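Questions about the Pukness garrison records

What is the Pukness collection?
It is a set of papers from the military camp at Pukness, which was used for training reserve infantry in the First World War. We keep 2990 service cards, 532 letters and a smaller number of camp maps. The cards are now held at our reading room in Tastside.

Can I find my relative in it?
Only if he passed through the camp. Please send us the surname, the first name and, if you have it, the regimental number. The spelling on the cards is not always correct, so we also search for similar names.

What does "tr. Vornar" mean on a card?
The man was transferred to the depot at Vornar. We have no papers from that depot, and the card normally ends there.

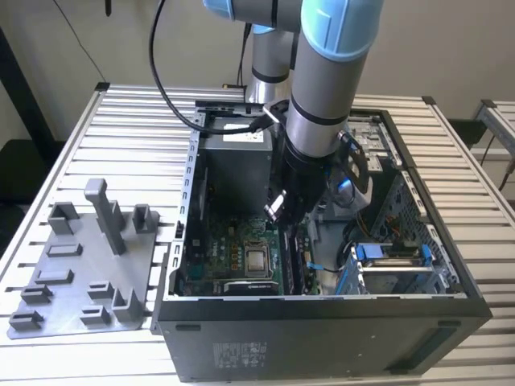 One reader wrote to us that her grandfather's card ends with "tr. Vornar" in May, but his letters home still carry the Pukness stamp in August, and she asked which one she should believe. In such a case we trust the stamp more. The clerks often wrote the transfer when it was ordered, and some men waited many weeks for it.

Are the letters available online?
More than 800 pages can be read online. For the others you must visit the reading room, which opens at 10 a.m.

May I publish a copy of a card?
Yes, for family books and school work. Please mention the collection and the card number.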